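How to Clean and Mark Animal Bone from a Small Dig

These are the steps we use for hand-collected animal bone from the Laskowska trenches. They work for any small excavation where the bone is in fair condition and the work is being done in an ordinary room instead of a lab. Human remains are a separate matter with their own rules and are not covered.

Set up the room before you open any finds bags. You need a table, a sink within reach, and a place for trash that is off the work surface. A garbage bag on a wall hook is enough.

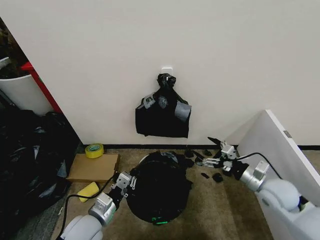
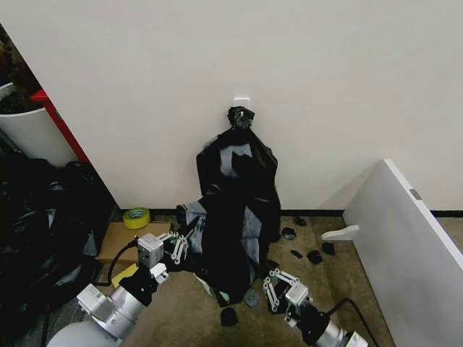
A black garbage bag hung from a white adhesive hook.

What you need

Washing bowls, one for each context
Soft toothbrushes and a few wooden toothpicks
A fine mesh kitchen strainer
Drying trays lined with newspaper
Waterproof tags and a pencil
Clear conservation-grade lacquer, such as an acrylic resin in acetone
A fine-nib pen with black archival ink
Perforated zip bags and acid-free tissue

Step 1: Sort before you wash

Empty one finds bag onto a tray and keep its label on the tray with it. Never have two contexts open at the same time. Go through the bone and pull out anything that should stay dry. That means worked bone such as pins or needles, antler, anything with paint or metal staining, and anything that flakes when you touch it. Bone you may want to send for radiocarbon dating or DNA work also stays dry. Wrap it in clean foil, touch it as little as you can, and write the context number on the outside of the packet.

Burned bone is a judgment call. White, fully burned pieces are often stable enough to rinse. Black or gray pieces crumble more easily and are usually better dry brushed.

Step 2: Dry brush

Most loose soil comes off with a toothbrush once it has dried. If the soil is sandy you may be able to stop after this step. Clay is harder, and if you let it bake on in a warm room it can pull the surface off with it. With clay, move to washing while the bone is still damp from the ground.

Step 3: Wash

Use cool tap water and no soap. Hold the bone in one hand just above the bowl, dip the brush, and work along the grain. Don't leave bone soaking. Old breaks should be cleaned gently so that joins can be checked later, and fresh breaks should be bagged together.

Leave soil inside skulls and long bones until you have looked at it. Small bones, especially ear bones and loose teeth, turn up in there. Seul-gi Yoon found most of the vole jaws from Villovley by putting the wash water through the strainer, and we now strain every bowl before it is emptied.

Jaws need extra care. Support the tooth row with a finger and keep the brush off the roots. If a tooth comes out, dry it beside the jaw and bag the two together.

Change the water when you can't see the bottom of the bowl. Don't pour muddy water down an indoor sink. Let it settle in a bucket, pour off the top, and take the sludge outside.

Step 4: Dry

Spread the bone in a single layer with its tag. Keep trays out of the sun and away from radiators, as fast drying causes cracks. Turn the pieces once a day. Ribs and small fragments are normally ready in 2 days. Large limb bones can take 7. If a piece still feels cold against your cheek, leave it longer.

Step 5: Mark

Mark only pieces big enough to take the number without covering anything useful. Stay clear of joint surfaces, cut marks, tooth marks, and broken edges.

1. Brush on a thin strip of lacquer and let it dry.
2. Write the site code and context number in ink, as small as you can read without a lens.
3. When the ink is dry, cover it with a second thin coat.

Open a window while the lacquer is out. Acetone fumes build up quickly, and it should be kept well away from flames and heaters.

Step 6: Bag and box

Use perforated bags so that any leftover moisture can escape. Put a written tag inside and write the same details on the outside. Heavy bones go in the bottom of the box and fragile ones in a smaller box on top, padded with tissue. Fill boxes no more than three layers deep.

Problems we have had

White crystals on the surface after drying are salts. Set the piece aside and ask a conservator before you rinse it again.

Mold means the bone was bagged too soon. Take everything out of the box, wear a mask, and dry it again in moving air. Check the neighboring boxes too.

If a tag has come adrift, don't guess. Iwona Witkowska keeps a tray for unlabeled material from Titamov, and pieces stay there until they can be matched against the site register. Those that can't be matched are marked as unstratified.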